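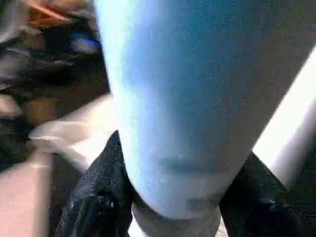

A light blue tapered container, narrow end down, held near the base.

The tumbler is a drinking vessel without a handle, a stem or, as a rule, any dignity. In its common plastic form it is wider at the mouth than at the bottom, so that it can be stacked with others of its kind and knocked over by sleeves. It is found in kitchens, bathrooms, school cafeterias, cars and the bottoms of gym bags, where it may remain for a long time.

Name

The word comes from early drinking glasses that had rounded or pointed bottoms and could not be set down without tumbling. The drinker was therefore obliged to finish. Later makers gave the vessel a flat bottom and kept the name, which now describes the one thing it was redesigned to avoid. Anyone who has placed a full tumbler on a picnic blanket will feel that the old name has some life in it yet.

Form and taper

The sloping wall is the tumbler's chief feature. It lets a molded cup slide off its mold, and it lets one cup sit inside another in the cupboard. The slope also raises the center of gravity of a full cup, a matter on which catalogs are quiet. Gilles Deschamps, in his short book on household plastics, calls the taper "an agreement between the factory and the shelf, to which the table was not invited."

A steep taper gives a neat stack and a nervous cup. A shallow one gives a steady cup that clings to its neighbor, and two such cups put away wet may have to be parted with hot water and bad language. Some makers add a ridge or step to the wall, which stops the nested cups from going all the way down. The Dundurska range took this furthest, with a ridge so generous that six cups stood nearly as tall stacked as they would have end to end. It was withdrawn after one January sale.

The foot, where there is one, may be part of the same molding or a separate ring pressed on afterward. A ring in a paler color is often taken for decoration. It also collects dishwater, which it releases later, in the cupboard.

Sizes

Small plastic tumblers for children and bathrooms hold 300 milliliters or less. Travel tumblers hold a good deal more and have grown over the years, while cup holders in cars have stayed where they were. A narrow lower end is the usual compromise, and it gives the travel tumbler its look of a large person in small shoes. Where a lid is supplied, it will be lost before the cup is.

Color

Pale blue is a standard color for the plastic tumbler, along with a green seldom seen in nature and a pink that fades to the shade of a bandage. Audrey-Anne McIntyre, who cataloged the housewares shown in the Hendriks mail-order books, found 143 tumblers listed under names for blue, among them Mist, Harbor, Lagoon and Cool Morning. Placed side by side, most of the surviving ones proved to be the same blue. Her list leaves out the orange ones, which she describes in a footnote as "well documented elsewhere."

Makers

Vitura sold tumblers in sets of 2 for most of its history, on the theory that buyers lived in pairs. Fandorar, a later and more hopeful firm, issued a numbered picnic edition of 3000 with the number molded into the underside, where it could be read only by emptying the cup or by wearing its contents. Collectors now prefer low numbers. Wouter Baert has argued in the newsletter of his collecting circle that the high numbers are scarcer, having gone to people who used them. The reply from Amber Kuipers, who owns a good many low numbers, ran to four pages.

Use and care

The tumbler is used for water, juice, milk, toothbrushes, paint water, loose screws, and the capture of spiders. Ideally a single cup is not asked to do all of these. Plastic tumblers should be washed according to the marking on the base, if it can still be read. Scratches cloud the surface and hold stains, tomato juice being the most loyal of these.

A full cup is best carried by the lower half of the wall, where the narrower girth fits the hand. The designer Ladi Ogunleye recommends testing any new tumbler in this way with wet fingers, over somebody else's floor.

See also: Beaker; Cup holder; Drinking straw; Nesting bowls; Spill

Last revised July 4, 2021

We use cookies to remember your settings. By continuing to read, you accept them. Accept | Manage settings

Contact the editors | Copyright and reuse | Back to top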